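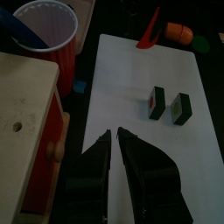
**Plaltard House** is a courtyard home designed by Odette Mallet, and I've loved it since I first walked in one November. It sits on a 1015 square meter lot in Echeverri, with thick walls and hardly any street windows (very shy from outside!).
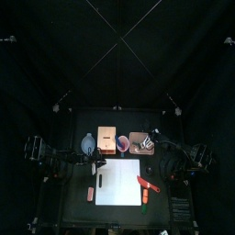
## Layout

Two wings face each other across the yard, joined by a low kitchen. 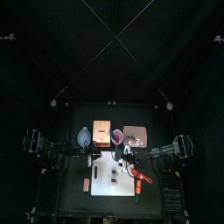
Mallet wanted one calm, pale surface in every room. In the kitchen it's a long white counter that stands out against the dark floor much like the white cutting board on its dark table, and I'd happily cook there all day.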